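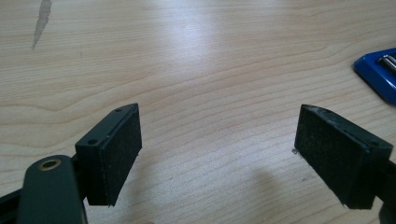
Equipment budget for the handheld grippers is due Thursday. Posting my working notes, as a couple of people at other small labs asked how we plan consumables. Thread.

First correction to last year's sheet: we had one line for "grippers" and nothing for what wears out on them. Pads, bushings, screws and linkage arms all came out of petty cash. That made the units look cheaper than they were.

Pads are now their own line. The foam starts to go at the edges, usually a lower corner first, and the top rim picks up lint. We swap on edge condition, checked at the start of a shift. Hours of use turned out to be a poor predictor, so I dropped it from the plan.

Planning figure for a pad is around 3000 grasps. Treat it as a budgeting number. A week of cardboard boxes will beat it badly and a week of soft goods won't get near it.

Always price pads as pairs. If you replace one side only, the new foam is thicker than the old and the object sits off center between the fingers. Corina Sandu caught this in March when a batch of wrist offsets looked wrong. We re-collected two days of work.

Quotes so far. Navumik sells finished fingers with the foam already bonded. Plilum sells die-cut foam and you glue it yourself. Plilum is far cheaper per pad until you add bench time, and then the gap mostly closes.

What tipped it for me is the screw pattern. The Navumik finger mounts on the holes we already have in the top strip, so the swap is a driver and a few minutes. Glued pads need to cure overnight, which takes the unit off the schedule.

Consumables request: $784, covering finger pairs from Navumik plus one sheet of Plilum foam for odd jobs. The sheet is there for people who want to try a different thickness without asking me.

Linkage next. The brass bushings at the pivots are cheap and the downtime isn't. Play in a pivot shows up as finger sag, and you tend to find it late. I'm asking for a full spare set per unit, bagged with the matching screws.

Units: we run 5 now. Margareta Olteanu wants 2 more before the kitchen tasks start. I support it, with the condition that spares get ordered on the same purchase order. Spares approved "later" have a history here.

I looked at leasing from Voicu. The monthly rate is fair, but their terms count foam wear as damage. For a part that is supposed to wear, I can't sign that. They said they would look at the wording. No reply yet.

Small tools: one bit set per bench, kept at the bench. Shared sets migrate. It's a minor cost and I'm tired of defending it, so it now sits inside the unit price.

Tracking stays in Lolow, one record per finger pair, install date and reason for removal. "Worn" is not a reason. Write "edge torn," "foam lifted," "surface glazed." Next year's number depends on those fields.

Not in the plan: tabletops. If you want a less reflective surface, put in a separate request under furniture. Facilities rejects mixed orders.

Still open is import duty on the Navumik fingers. If anyone has ordered from them this year, tell me what you paid at the door. Sheet gets locked Thursday at noon.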